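家务活机器人到底能不能干:自己在家测一遍的步骤

9月2日更新,赶时间写的,有错别字见谅。

老有人问,机器现在能收拾厨房了吗。我的看法:叠放、装盒这类小活,有戏,但别急着买。先拿手持夹爪自己试一遍,人手带着夹爪都干不利索的活,机器更别想。

准备:浅色木纹桌一张,夹爪两只,左右手各一。透明盒子、冰格、带细金属丝的小东西,挑厨房里常见的就行。预算2000以内,我这套花了1593,线另算。

第一步,摆东西。冰格放进透明盒,盒子搁桌子中间,两只夹爪从两边过去,指尖相对。先别夹,看看够不够得着。
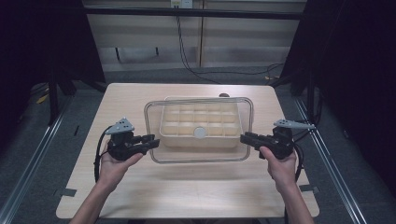

线要留够长,别绷着。手腕放松,胳膊别架在桌沿上,不然录10遍就酸。

第二步,试取放。冰格拿出来,放桌上,再放回去。慢点。透明盒子是难点,边看不清,机器的眼睛比人还吃亏。Dionysis Xenos 在 Leda 的帖子里建议先用不透明的盒子练,我试了,确实好上手,但练完还得换回来,家里哪有那么多不透明的。

第三步,细金属件。两个指垫对准细杆,中间留条缝,慢慢合。角度歪一点就容易打滑,另一只手握着另一只夹爪在旁边,朝着透明板。

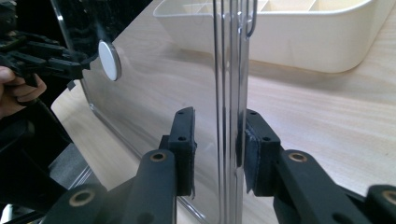
力气别大,夹住就停。指垫的防滑面起毛了要换,别硬撑,我就是拖着没换,后面几遍全白录。

第四步,记成绩。每个动作做10遍,掉了、歪了、碰倒了都算失败。失败超过4遍的活,先划掉,过阵子在来。

常见问题:夹不稳,先查指垫,再查角度。老碰盒沿,抬高一点再进。两只手打架,就一只固定一只动,不要同时动。

我自己的结论:放冰格,快了。细金属丝,还早。洗碗擦灶台这种带水的没测,不敢说。下回测抽屉。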